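Home | About | What We Test | Reports | Contact

About Carden

We try out robot grippers so that you can buy the right one the first time, or at least the second. 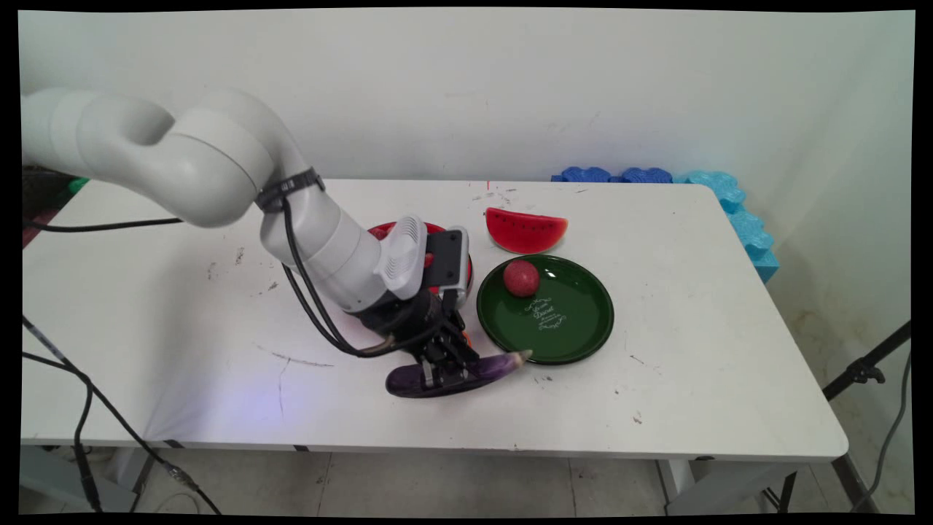 What we do

Carden is a small independent test shop. Companies send us grippers, wrist cameras and the controllers that are supposed to make them cooperate, and we put them on an arm and ask them to pick things up. Then we write down what they did. It is less glamorous than our parents think and more glamorous than our electric bill suggests.

Most of our customers pack, sort or plate food, or hope to. Their questions are plain ones. Will it hold an eggplant without leaving a mark? Will it let go of the eggplant when told? Can the camera find the stem end when there's a shiny plate right next to it? A spec sheet will tell you the grip force to two decimal places and stay very quiet about the plate.

How we got here

We started out building grippers of our own. The first was called the Folto, and it had many admirable qualities, most of them on paper. To find out why it kept dropping things we had to buy several competing models and run them side by side. The comparison was so useful, and the Folto did so badly in it, that we dropped the product and kept the comparison. One Folto survives. It holds the door open in summer.

Our first paying job came from Cletness, a produce packer that had been offered two grippers at very different prices and wanted to know what the extra money bought. We ran 153 picks with each. The answer fit on one page, and they have been sending us their awkward questions ever since.

How a test runs

Every gripper gets the same arm, the same table and the same set of objects. We use round things, long things, flat things and things that roll away. Plates stay in the workspace on purpose, because real kitchens and packing lines have plates in them, and a glossy rim is where a lot of confident vision software goes to think about its life.

A standard run is 100 picks per object. If you want cameras compared, we leave the gripper alone and change only the camera. If you want controllers compared, we leave everything alone except the controller — this takes more patience than it sounds, and more cable. We go through 6 rounds of setup checks before the first pick counts. Clients who visit find this part dull. They are right.

We score drops, near misses, bad releases and the category we call "got there eventually." You get the numbers, the video and our opinion, clearly labeled so you can tell which is which.

What we don't do

We don't sell grippers, and we don't take a cut from anyone who does. Sveinbjörnsson, who make the fixtures we use for mounting odd wrists, get paid by us and pay us nothing back, a deal they have never once complained about. We don't write reports that say everything is excellent. We have been asked.

The table

Visitors mention the scuffs. It is the same table we have always used, and some 50 different grippers have been lowered onto it with varying degrees of care. We looked into replacing it, but then the old results would have been from a different table, and somebody here would have insisted on running them all again.

Working with us

Send us the gripper, the manual if there is one, and a list of what you need it to pick up. Be specific. "Vegetables" is a big family and they don't get along. We will reply with a price and a start date, and we'll return your hardware in the box it came in, provided the box made it.

Page last updated 5/4/22

Contact Carden | © Carden, all rights reserved | Back to top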